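Godoy Hall, Wendum
Annual walk-through before the summer rentals
Checked by: Edeltraud Tiedemann
Date: 30 May 2025

Marks used: OK means OK. FIX means before the first booking. WATCH means I will be back, and I will remember.

ENTRANCE AND STAIRS

Front door opens fully from inside without a key – OK
The second bolt has finally been taken off. The screw holes remain as a memorial. Please fill them.

Door closer – FIX
Shuts with enough enthusiasm to take a heel off. Quarter turn on the valve, then try it with the lobby window open, as the draft makes it worse.

Handrail, left – OK
Handrail, right – FIX
Bottom bracket moves. It moved in December too, when I was told it had been tightened. Perhaps it was, by somebody's gaze.

Stair edging strips – WATCH
The yellow is wearing off at the middle of each tread, where people put their feet. Good for this season.

Entrance mat – FIX
Curls at one corner. Somebody has put a brick on the corner. The mat was a trip hazard and is now a trip hazard with a brick on it. New mat, please, and return the brick to wherever it came from.

MAIN ROOM

Exit signs lit – OK
Both of them, which is a first under my pen.

Emergency lights, test button held – FIX
The one over the stage came on, considered its position, and went out. Battery.

Side exit clear – FIX
Stacked chairs in front of it again. There is a sign on that door saying not to stack chairs in front of it. You can't read the sign because of the chairs.

Extinguishers in place, pins in, gauges in the green – OK
The Mukgate people were here and left their tag. The one by the stage had a coat on it. Coat moved to lost property.

Maximum occupancy posted – OK
It says 200. The rental flyer says "up to 3000 happy guests," and I would like to think that is a running total. Correct the flyer.

Curtains – WATCH
Flame-retardant label present but faded past reading. Find the paperwork or plan on having them treated.

Outlets along the north wall – FIX
Cover plate cracked, third from the stage. Taped off by me. The tape is not the repair.

TABLES AND CHAIRS

Folding table legs lock – FIX
Two don't. I have tied red string on them and leaned them in the furniture closet facing the wall. They are not to come out because "we were one short."

Stacking limit, chairs – WATCH
Eight high, please. The record I found today was well beyond that and swaying.

Tabletops, splinters and lifted edges – see comments 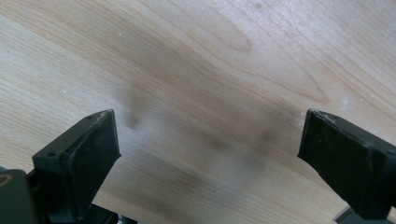

Splinters are the complaint I get most from renters, usually after a toddler party, so this year I went over every top with an old nylon stocking on my hand. It snags on anything that would snag a child, and costs nothing if you are the sort of person who still owns stockings. The older tops need sanding along the front edge. The pale ones are harder to judge by eye, with all those long tan streaks curving through the wood and the odd loop in the grain that looks like a cathedral window, and one small darkish spot I will be looking at again next year. A crack could follow a line like that and I would never see it. Hence the stocking. Whoever does the sanding should wipe down afterward and leave the top out of use overnight if any finish goes on.

KITCHEN

Gas shutoff reachable – OK
Once I had moved the punch bowl.

Range hood filter – FIX
Greasy. I wrote "greasy" last time and have nothing to add.

First aid kit – FIX
Contains one triangular bandage, a safety pin, and a coupon for Flutitz pickles. Restock from the list inside the lid.

Hot water at the sink – WATCH
Very hot. Put up the warning card.

Microwave – OK
Rated 800 watts, smells of fish. The second part isn't a safety matter.

RESTROOMS

Locks can be opened from outside in an emergency – OK
Floor drain – OK
Grab bar – OK
I hung off it with my full weight, and it held up better than my shoulder.

Light on the timer – FIX
Gives a person far too little time. Set it longer. I finished this section in the dark.

BEFORE THE FIRST BOOKING

Everything marked FIX, starting with the side exit and the stage light. Initial each line when it is done, in ink. "Mostly done" gets no initials. The closet key is back on its hook and I have my own copy of this list.

E. Tiedemann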